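Drallby: holding floppy things with two hands
README, last touched in July

Hello! This is the data behind our little study on whether a two-armed robot does better with bags, pouches and other limp stuff if we train it on short clips instead of whole tasks. I'm Osvaldo, I did most of the driving and nearly all of the labelling, and Ademir Andrade wrote the training code (so if the loader breaks, it's him you want).

What you get

There are 800 clips in the main folder, split over 13 kinds of object. Each clip has the head camera video, the joint positions for both arms and how far open each gripper was. I've also put in a plain text note per clip, which is mostly me muttering things like "slipped left, try lower". Please do read them! They helped us more than I'd expected when we were working out why the early models kept letting go.

How we cut the clips

Ademir's idea, which he calls Presement, is to cut each recording at the moments when the grip changes: first touch, both hands on, one hand off. Then the model learns each stretch on its own. The old way (one long recording, start to finish) is in the folder named wesside, so you can compare the two yourself.

What we found

On the six objects we kept back for testing, the short clips won on four and drew on one. The one they lost was a thin carrier bag, and I still don't have a good story for that. Stiffer pouches were the easy ones. Anything that sags in the middle is harder, and the model still pulls too hard when it gets nervous, if I can put it that way.

Things to watch out for

Clips from Wednesday have the left gripper reading slightly too wide. I've left them in and flagged them with "uddin" in the notes.
14 clips have no sound. You won't miss it.
The lighting changes a fair bit from one session to the next.

If you use any of this, drop us a line, we'd love to hear how you got on.

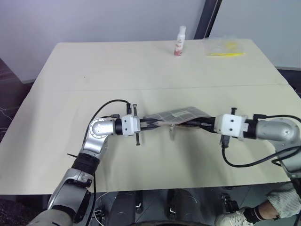

Both grippers on a patterned sheet, head camera view.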